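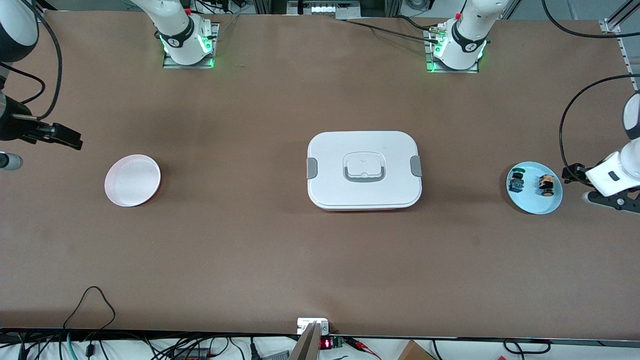
Esivitz Opens Orders for Terano Two-Arm Bench Kit

PLITHAM – Esivitz will begin shipping the Terano bench kit in June. The kit pairs two robot arms with parallel grippers and is meant for labs that train and test handling of household items such as plates and latched lunch boxes. Each arm repeats taught positions for up to 625 cycles between calibration checks.

"Buyers asked for shorter setup and spare fingers," said Milagros Lumbao, product manager. "Both are in the base price."

Orders placed now ship in 28 days. Contact: Shakuntala Chaudhary, Esivitz sales desk.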